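Tilside Hand

The Tilside Hand is a five-fingered robotic hand assembled by members of the Tilside shared workshop, a rented unit behind a tile wholesaler. Work began in May as a winter project, on the understanding that it would be finished before the weather warmed up. The weather has since warmed up twice.

Origins

The project was proposed by Lucimara Paiva, who had bought a damaged wrist unit at a clearance sale and wanted something to put on the end of it. An early plan to build a two-fingered gripper was dropped at the first meeting, on the grounds that everyone already had one. Filippos Karamanlidis drew the first set of fingers on the back of a plumbing invoice, and several dimensions in the current design can still be traced to the width of that invoice.

The workshop's build log runs to 1,066 entries. A fair share of these concern the whereabouts of the small hex driver.

Design

The hand has a thumb opposed to four fingers, all finished in black. The thumb sits on its own bracket at the side of the palm and was designed separately from the rest, by different people, who were not at that stage on speaking terms about tolerances. It is the third thumb to carry the name. The first could not reach the fingers and the second could not be persuaded to leave them.

The palm is covered in a fine dotted texture for grip, adopted after the smooth version dropped a mug belonging to the workshop. A smooth grey pad lies between the textured area and the wrist housing. The colour was chosen by whoever got to the offcuts bin first.
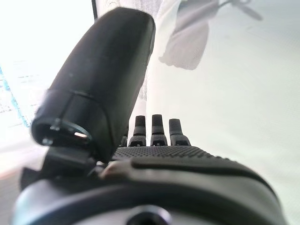
Karamanlidis has maintained in the build log that the thumb should have been done first and the fingers fitted around it, and that he said so at the time; Paiva's reply, entered beneath, is that he said so in October, when the fingers were already on.

Control

Commands are sent from a secondhand laptop running a program called Jarman, named after the street where most of it was written. Jarman offers 31 stored grips, of which 7 are in regular use. The remainder include "teapot", "other teapot" and a grip labelled only "no". Members are asked not to run the last one while anyone is holding the hand.

Calibration is done by closing each finger slowly against a block of foam and noting the motor current. The written procedure takes a page and a half. The procedure as practised is shorter and involves more squinting.

Variants

A left-handed version, known as Varell, was started by mirroring the drawings. The lettering on the drawings was mirrored as well, and progress slowed. A simplified hand called Plisudberg, with 2 fingers and a thumb, was completed in a weekend and works very well, a fact seldom raised at meetings.

Reception

The hand has been shown at the workshop's open evening, where it shook hands with visitors at its lowest force setting. The local newsletter described it as "quite firm".

See also

Plisudberg (hand)
Jarman (software)
Tilside shared workshop, tool lending policy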